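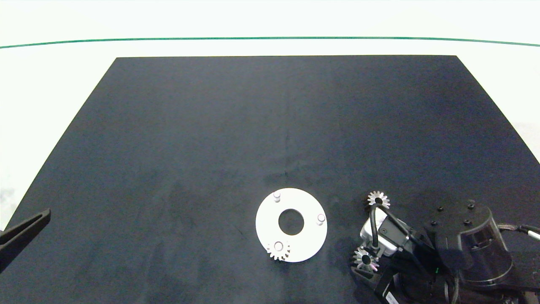
**Will the footpath at Pellilside be open again before the winter?**

The lower section will be open by December. The upper section, from the sheepfold to the Mavby road, will stay closed until spring.

## Work since the last report

The lower path has been dug out and resurfaced as far as the second gate. The old surface had washed into the beck in several places, and we had to rebuild the edge before any new stone could go down. The stone came from the quarry named in our application, at the price quoted. Delivery was slow in the first month while the farm track was too soft for a loaded wagon.

We have put in 14 cross drains. The plan allowed for fewer, but the spring line above the larch wood is wetter than the survey suggested and water was crossing the path in places that had been marked as dry. The extra drains were paid for out of contingency.

Both kissing gates have been hung. The one nearest Mavby has a wider opening so that a large pushchair or an all-terrain wheelchair can get through. The farmer asked for a heavier latch on that gate and we agreed.

## Upper section

No surfacing has been done here. The contractor, Hallgrímsson, walked the slope with us and advised against bringing the digger up until the ground firms. We accept this. Hand work has carried on: bracken has been cut back on both sides, and 5 loads of loose rock have been moved down to the bend for use as pitching.

The footbridge is the main concern. The north abutment has moved and the timbers are soft at that end. We had hoped to repair it. We now think it needs replacing, and a quote from Nirkia is expected shortly. Until then the bridge is closed, with signs at both ends and a diversion by the lane.

## Money

Spending on the lower path is £600 over the budget line, nearly all of it drainage pipe. Gate costs came in under. We are not asking for more at this stage, but the bridge can't be met from what is left, and we would like to discuss moving the interpretation board money across to it. The boards could wait a year.

## Complaints and comments

We received 2 complaints, both to do with parking on the verge at the Mavby end during deliveries. Wagons now wait in the quarry lay-by until the track is clear. Walkers have mostly been patient with the diversion, although the sign by the chapel was turned round at some point and had to be fixed to its post with longer bolts.

## Next period

- Finish the surface between the second gate and the sheepfold
- Seed the banks where the turf didn't take
- Get the bridge quote and send it to you with our proposal
- Check the new drains after the first heavy rain and clear any silt

The landowner's consent for the upper section runs out in spring. We have written to ask for an extension and will forward the reply when it comes.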